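Pluvgate workshop notebook, June
Reclaim clay, batch 2

Carried on with the Korik reclaim. The bucket has been slaking since the last entry and had gone to a smooth slip on top with lumps underneath. Poured off the clear water, stirred by hand, left it ten minutes, stirred again. Put the lot through the coarse sieve. Most of what stayed behind was old sponge and one broken turning tool tip, so check the trimmings before they go in the bucket.

Weight of slip after sieving, without bucket: 2,483 g. Spread it on the large plaster bat. The bat is slow this week, still damp from batch 1, and the edges were firm long before the middle.

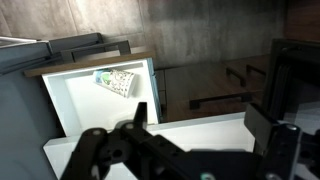
Wanted a proper figure for water content so we can stop arguing about it. Oven drying overnight is the right way but the kiln room is booked, so used the microwave in short bursts on low, lid off, weighing between bursts until two readings agreed. Sample came from the middle of the bat. Result 29 per cent water by wet weight. Too soft to throw, fine for wedging in a day or so.

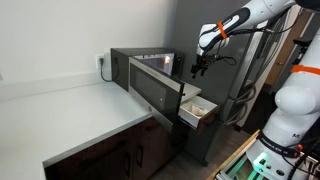
Microwave on the worktop, door open.

Notes for whoever does this next. Keep the sample thin, under a centimetre. The first one was a ball and it popped, and I had to throw the reading away along with most of the ball. Let the dish cool before it goes on the balance or the number drifts. Don't dry glaze materials this way.

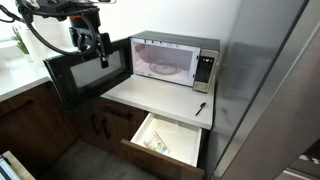
Microwave with the door fully open, fridge to the right.

Test tiles: rolled out 920 g from the firm edge of the bat and cut tiles with the small cutter. Scored a 100 mm line on each for shrinkage. Half are drying under plastic and half in the open on the rack. Two of the open ones had already started lifting at the corners by 4 pm, so turned them and put a board on top.

Tamás Szilágyi thinks the reclaim has lost its fines and wants to add a bit of ball clay. I would sooner fire these tiles first. He has marked his own set with a T on the back, with the ball clay in, and they go in the same firing.

Glaze for the tiles will be the Rulia white, thinned, one dip. The bucket holds 4,000 ml and is nearly full, but it has settled hard and needs a good stir from the bottom.
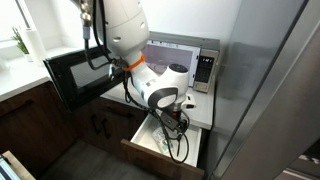
Drawer open below the worktop.

To do
Dry the plaster bat properly before batch 3
Ask Nechyporuk about a finer sieve and the price of cones
Measure lines on tiles when bone dry
Label the T tiles on the rack as well, the marks are faint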